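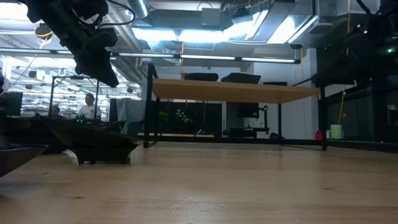
Bench 2, both arms, with the hull trays at left.

Demik Cell Forum: Setup and Maintenance
Topic: Cable slack on the two-arm bench

Eliécer Huaranga
Posted 2 April 2025
Members are asked to review the proposed cable check for this bench. The cables leave the upper part of each arm in open loops. I propose that the loops be inspected every 22 operating hours and that the ties be replaced in June. The hour meter stood at 3,650 this morning.

plallel_ops
The interval is too short. Our cell at the Ochoa site is inspected every 1,125 hours and has had no cable faults. Frequent handling of the ties loosens them.

rarkance_tech
I must disagree with the previous reply. The Ochoa cell has a single arm. With two arms over one table, a long loop can catch on the other arm at full reach. Please also confirm that the gripper was zeroed after the stand was last moved.

Eliécer Huaranga
Zeroing was completed and entered in the log. The short interval will apply until the ties are replaced.

plallel_ops
Accepted for this bench. I do not support the same interval for single-arm cells, and I request that the written procedure state this.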